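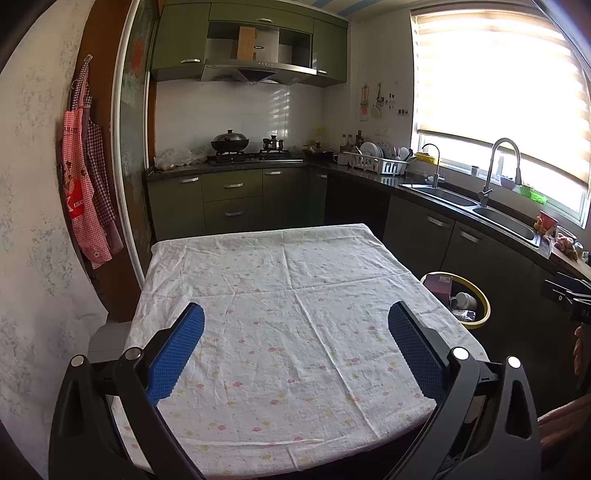

작은 꽃무늬 식탁보를 깐 식탁과 올리브그린 주방. 블라인드를 내린 채로도 낮에는 꽤 밝습니다.

올리브그린 주방 갤러리 — Palville 집 기록

2024년 12월 24일

Palville로 이사 온 뒤 주방을 조금씩 손봐 왔습니다. 큰 공사는 하지 않았고 기존 ㄱ자 구조를 그대로 썼습니다. 배관과 가스 위치도 옮기지 않았습니다. 바꾼 것은 수납장 문짝과 손잡이, 그리고 식탁 쪽에 쓰는 천 정도입니다. 4월에 문짝부터 시작했고, 나머지는 주말에 시간이 날 때마다 했습니다.

맨 위 사진을 기준으로 구역별로 메모를 남깁니다. 비슷한 구조의 주방을 쓰는 분들이 색이나 배치를 물어보셔서 댓글로 드린 답도 같이 옮겨 적었습니다.

수납장
상부장과 하부장 모두 올리브그린입니다. 처음에는 하부장만 색을 넣고 상부장은 흰색으로 둘 생각이었습니다. 견본을 대 보니 레인지후드 양옆이 따로 노는 느낌이라 위아래를 맞췄습니다. 색상은 Drulta 견본책에서 골랐습니다. 견본책에서 볼 때보다 넓은 면에 들어가니 조금 더 진해 보입니다. 흐린 날에는 회색기가 돌고 오전에는 초록이 살아납니다.

손잡이
은색 바 손잡이입니다. 검은색도 후보였는데 상판이 이미 검은색이라 은색으로 했습니다. Ramasamy 철물점에서 개당 3,000원에 샀습니다. 나사 길이가 문짝 두께와 맞지 않아 한 번 바꾸러 갔습니다. 주문 전에 문짝 두께를 재 두시는 편이 좋습니다.

가운데 서랍
하부장 가운데는 위아래로 서랍이 두 개 있습니다. 위 칸에는 수저와 집게, 가위를 넣고 아래 칸에는 행주와 비닐봉지를 넣습니다. 아래 칸이 깊어서 칸막이를 하나 넣었는데 지금은 빼고 씁니다.

가스레인지
왼쪽 화구에는 유리 뚜껑을 덮은 검은 웍, 오른쪽에는 작은 금속 냄비가 올라가 있습니다. 웍은 걸어 둘 자리가 마땅치 않아 거의 늘 화구 위에 둡니다. 볶음과 찜을 이걸로 다 합니다. 작은 냄비는 국을 데우거나 달걀을 삶을 때 씁니다.

레인지후드와 도마
후드는 스테인리스이고 그 위에 나무 도마를 기대어 세워 두었습니다. 원래는 싱크대 옆에 눕혀 두었는데 자리를 많이 차지해 올렸습니다. 물기를 닦고 나서 올립니다. 빵이나 과일을 썰 때 쓰는 도마이고, 고기용은 서랍장 쪽에 따로 있습니다.

뒷벽 타일
스토브 뒤는 흰 타일입니다. 이 집에 원래 붙어 있던 것이고 줄눈만 청소했습니다. 햇빛이 들면 블라인드 사이로 들어온 빛이 타일에 밝은 줄무늬로 비칩니다. 기름때는 그날그날 닦는 게 가장 편했습니다.

구석 자리
조리대가 꺾이는 구석에는 병들과 작은 팬을 모아 둡니다. 손이 깊이 들어가는 자리라 매번 정리가 밀립니다. 회전 선반을 놓을까 하다가 Pindar에서 지름 42cm짜리만 남았다고 해서 보류했습니다. 우리 집 구석에는 너무 큽니다.

식기 건조대
오른쪽 조리대에는 흰 건조대를 두고 씁니다. 흰 접시를 세워 말리고, 머그는 왼쪽 끝에 놓습니다. 저녁 설거지를 하고 나면 금방 찹니다. 2단도 알아봤지만 창을 가릴 것 같아 그만두었습니다.

벽에 건 것들
건조대 위쪽 벽에는 조리도구를 한 줄로 걸었습니다. 작은 장식도 하나 달려 있습니다. 콘센트가 같은 벽에 있어서 플러그 꽂을 공간은 남기고 걸었습니다. 고리는 개당 1,000원짜리를 썼고 아직 떨어진 것은 없습니다.

싱크대
스테인리스 2구 싱크입니다. 한쪽에서 씻고 다른 쪽에서 헹굽니다. 수전은 목이 높은 아치형이라 큰 냄비를 씻기 좋습니다. 왼쪽의 작은 수전은 정수용입니다. 노란 수세미 받침은 창 가까이에 둡니다.

창과 블라인드
싱크대 위로 큰 창이 있습니다. 크림색 줄무늬 롤 블라인드를 달았습니다. 흰색과 크림색 중에 고민했는데 올리브그린 옆에는 크림색이 덜 차가워 보입니다. 폭은 창틀보다 5cm 넓게 주문했습니다. 창턱에는 작은 그릇 같은 자잘한 것들을 올려 둡니다.

조리대 오른쪽 끝
빨간 컵과 분홍색 인형이 있는 자리입니다. 주방에서 초록, 검정, 흰색이 아닌 물건은 대체로 이쪽에 모입니다. 따로 정한 것은 아니고 지나다니면서 내려놓다 보니 그렇게 되었습니다.

식탁보
흰 바탕에 분홍과 노랑의 작은 꽃무늬가 있습니다. 직사각형 식탁을 덮고 가장자리로 늘어지는 크기입니다. 접힌 자국이 보이는데 다림질은 잘 하지 않습니다. 며칠 깔아 두면 어느 정도 펴집니다. 무늬가 작아서 주방 색과 부딪히지 않는 점이 마음에 듭니다.

자주 받은 질문
올리브그린이 좁은 주방에 답답하지 않냐는 질문이 가장 많았습니다. 우리 집은 창이 커서 괜찮았습니다. 창이 작은 집이라면 하부장에만 쓰는 쪽을 권합니다. 검은 상판은 물자국이 잘 보입니다. 마른 행주를 가까이에 두고 쓰고 있습니다.

남은 일
구석 선반, 싱크대 아래 수납, 서랍 레일 교체가 남았습니다. 레일은 위 칸만 뻑뻑해서 그쪽부터 바꿀 예정입니다.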